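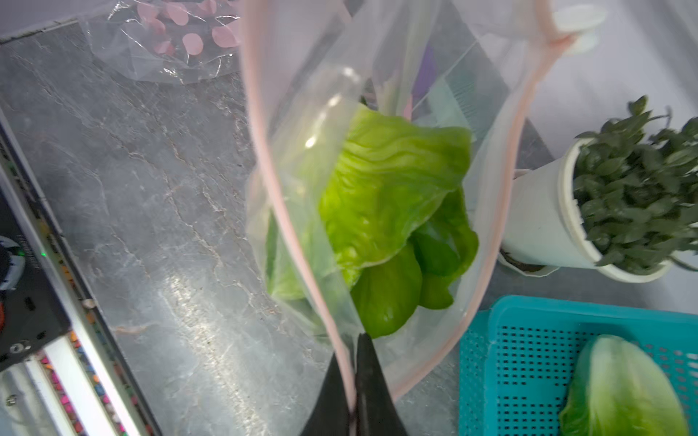
Lettuce and darker greens in a zipper bag at the packing counter.

**Shalini Thakur**
At Forico we pack 500 bags of salad greens in one shift. Now the gripper takes part of this work, and my hours are the same but my task is only checking. Is it normal that the pay grade stays open until May? I don't know whom to ask.

**Barnabás Lakatos**
Ask for the new task in writing. With us the checking became a higher grade, but only after three of us requested it together. Write down also how many bags you must correct by hand — we had 100 in the first week.

**Kuldeep Pandey**
Same here, still waiting. My wrists are better at least.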